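**Sisteo hand-held gripper, demonstration pair** — equipment notes after the March open day

Status: under review, not yet recommended
Supplied by: Stendelen
Sold as: pair (2 units), software license separate
Loan period for trial: 3 weeks

We list equipment on this page once one of us has held it. That is a low bar, and the Sisteo pair clears it. Whether it should go any further toward our order list is another question, and the open day at Stendelen did less to settle it than the invitation promised.

The pitch is simple enough. A person holds one gripper in each hand and does the job the way they'd normally do it. The recordings are used to teach a robot arm the same job. No arm has to be in the room while you record, and Stendelen leans on that hard, because the arm is the expensive part. Fine. But the arm is also the part that has to do the work in the end, and on the day we were shown a great deal of recording and one short video of playback. The video had cuts in it. I asked to see it without the cuts and was told it would be sent. It hasn't been.

Visitors could try the grippers at the benches from 2 p.m. The body is bulky, more so than the brochure suggests, and the ribbed grip strips are a sensible touch. One gray unit on show carried a white cube on top with a bold black square pattern, a marker for tracking. How well that tracking holds up in a crowded shop I can't say, and I didn't hear anyone from Stendelen say it either. 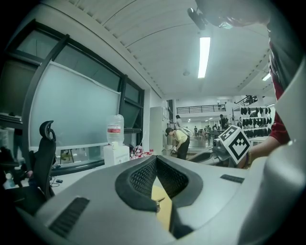

Gebremichael, writing in after the same session, thought I was being too hard on it: the recordings were never meant to replace a robot trial, they were meant to make one cheaper, and a plant that already has an arm sitting idle would get its money back on the first decent task. Maybe so. We don't have an arm sitting idle.

**What the sheet says**

- Recorded sessions in the starter set: 462
- Sessions kept after checking: not given
- Price per unit: 625, before the license
- Spare grip strips: sold in packs of 3

The second line bothers me most. If a third of the sessions get thrown out, the price of a usable one goes up by half, and that's before anybody's wages.

**Compared with Hokero**

The Hokero set we tried last year was uglier and came with worse paperwork. It did come with an arm for the length of the trial, though, and we watched it fail at our own parts on our own bench — a more useful afternoon than this one.

**Before we order**

Stendelen has been asked for the uncut playback video, the discard rate, and a trial using our trays. The loan form is with purchasing. Please don't sign up for the starter license separately; it renews by itself.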